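首页 项目动态 进展报告 资料下载 联系我们

Hemen 厨房辅助机械臂套件试用评估
第二阶段进展报告

提交日期:16/11/2023
项目负责人:Mimoza Halilović
技术评估:Radomir Kelmendi

一、本阶段工作概况
根据资助协议,项目组自5月起对 Hemen 套件开展试用评估,考察其在普通茶水间环境中的安装条件、操作稳定性及维护负担。供应方 Khokhar 按期交付两套设备,其中一套已投入日常测试,另一套留作备件。截至报告日,累计完成测试近300次,涉及12项任务。

二、主要进展
1. 安装与调试流程已形成书面文件,经 Slavica Mujić 审核后定稿。
2. 控制软件 Grendel 完成一次版本更新,示教数据的导出格式与本单位现有系统一致。
3. 台面电器类任务的测试方案已获批准,现阶段以微波炉周边的接近与定位动作为主。

三、存在问题
外部线缆的走线方式仍需改进,供应方提供的固定件数量不足,目前部分位置以扎带代替。夹爪在吊柜下方作业时可用高度有限,路径规划须预留更大余量。此外,操作手册中文版缺少故障代码一章,已致函供应方要求补齐。
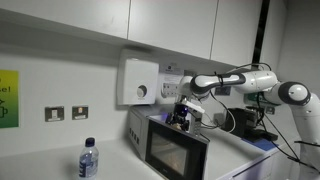

图1 机械臂在茶水间台面微波炉上方作业

四、下阶段安排
项目组拟在16周内完成其余任务的测试,并与 Bakeo 套件进行对比,对比指标由 Dušan Jurić 拟定。经费执行情况见附表,本阶段无预算调整申请。

本网站使用 Cookie 以改善浏览体验。继续浏览即表示您同意我们的 Cookie 政策。 接受 设置

联系我们 | 版权所有 | 返回顶部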